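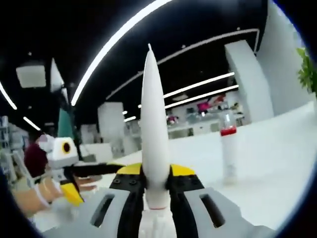
Trevell Opens Renovated Hall in Lakevance, With New Lighting and Open Floor

LAKEVANCE, April - Trevell is pleased to announce that its hall in Lakevance is open again after the renovation. The hall has 1025 square meters of floor, and it is offered to companies, schools and clubs who need a large and bright room for their practical work.

The most visible change is over the head of the visitor. The ceiling is now black, and lines of white light cross it. Some of the lines are straight, and they give a strong and even light to the people who work below. The design was made by the studio Abou Jaoude, which also proposed to keep the middle of the hall free from fixed walls.

"People come to us with very different work, and they all ask first for the same thing, which is good light," said a spokesperson for Trevell. "In the old hall it was necessary to carry lamps from one corner to another. We wished to finish with this."

Gray metal shelving is provided for materials and tools. The shelves were delivered by Hollberg, together with 20 work tables which can be moved by two persons. Users may leave their boxes on the shelves during the whole period of their booking - this was requested many times by the former users of the hall.

Panels can be placed on the floor to divide one group from another. They are not fixed, so the arrangement can be changed between the morning and the afternoon. Trevell asks only that the passage to the doors stays free.

The hall can be booked for a half day, a full day or a complete week. For smaller groups it is possible to book a part of the floor, with a size of 784 square meters, and the remaining part is then kept for storage and deliveries. Tables and shelving are included in the price in both cases.

Visitors who want to see the hall before they book are welcome each Friday from 2 p.m. It is not needed to make an appointment. Requests for bookings are received at the Trevell office in Lakevance, next to the main entrance of the hall.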